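Gummy candy

Gummy candy is a chewy sweet made from sugar, glucose syrup, a gelling agent, flavoring and color. Gelatin is the usual gelling agent. Pectin and starch are used in versions sold as meat-free.

The cooked syrup is poured into shapes pressed in trays of dry starch and left to set for 20 to 23 hours. The pieces are then tipped out, brushed clean, and coated with oil, wax or sour sugar.

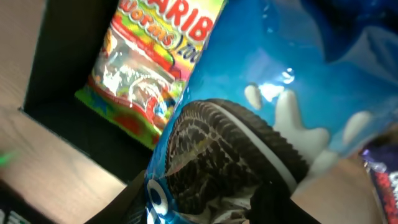
Why do gummies go hard?
They lose water to dry air once the pack is open. A closed jar slows this down.

Worms, bears and rings are common shapes. Long shapes are harder to unmold, and the Truteden works, which opened with 1,476 trays, made only drops and rings in its early years. It later added worms and raised the number of trays to 4,000.

Heat softens gelatin, so pieces stored in a warm room may stick together. Pectin gummies hold their shape better in heat but have a shorter bite.
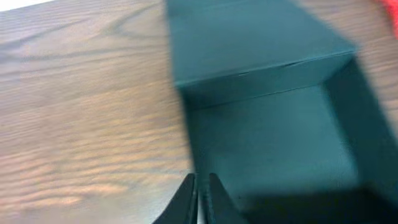
Wooden tabletop with a dark teal-green open box

See also: Jelly bean, Licorice, Marshmallow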